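Tasting panel: call for participants
Neltton Cigar Review, Pullidbridge

Neltton publishes blind reviews of hand-rolled cigars for a readership of some 1,000 subscribers. We are recruiting two new members for the tasting panel, to begin in May. The panel is edited by Leonor Ramalho. Samples and score sheets are handled by Tiago Teixeira.

What the panel does

Each panellist receives 11 unbanded cigars per round by tracked post. The bands are removed at our office and replaced with plain numbered sleeves. Panellists rest the samples at 65 to 69 per cent relative humidity for at least a fortnight, smoke them in the order given on the sheet, and return their scores before the identities are released.

Scores cover construction, draw, burn line, ash, flavour by thirds and overall balance. Strength is recorded but carries no marks. Each sheet must be accompanied by a written note of no more than 600 words per cigar. Notes may be shortened for publication — the scores are never altered.

Requirements

Applicants must be 21 or over and resident in the UK. They should have smoked cigars regularly for at least three years and be able to tell a tight draw from a plugged one without cutting the cigar open. A working humidor and a calibrated digital hygrometer are required. Familiarity with Nicaraguan and Dominican wrappers is useful. Experience of reviewing in print is not needed.

Anyone employed by, or holding shares in, a maker, importer or retailer of tobacco is not eligible. Panellists may not accept samples directly from the trade while they serve. Current members are listed on the site with their declared interests, including Judite Bettencourt, who buys privately from Simões and does not score its cigars.

Terms

The appointment runs for four rounds and may be renewed once. A flat fee is paid on receipt of a full set of sheets. Part sets are not paid. Cigars supplied for scoring are for the panellist's own use and must not be resold or passed on.

How to apply

1. Write a trial review of any cigar you have bought yourself. State the vitola, the place of purchase and the resting time.

2. Add a short account of how you store your cigars, with the make of hygrometer and the date it was last calibrated.

3. Send both to Leonor Ramalho through the contact form, under the subject "Panel". 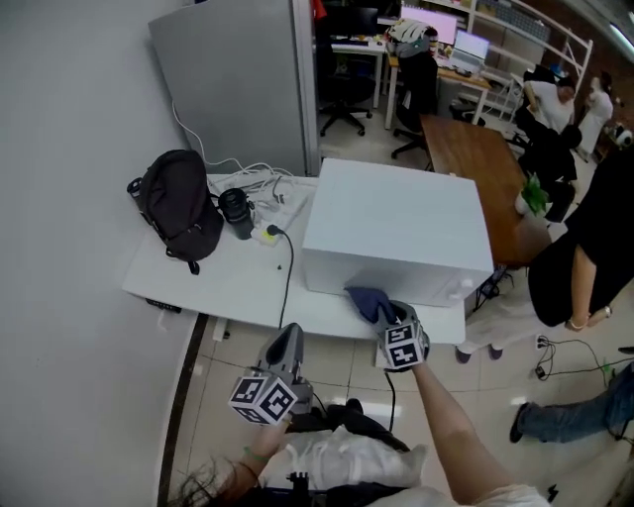
After you apply

Applications are read by the editor and one serving panellist. Shortlisted applicants are sent a pair of unbanded cigars and asked to score them on the standard sheet. All applicants receive a reply, normally within a month of the closing date shown on the form.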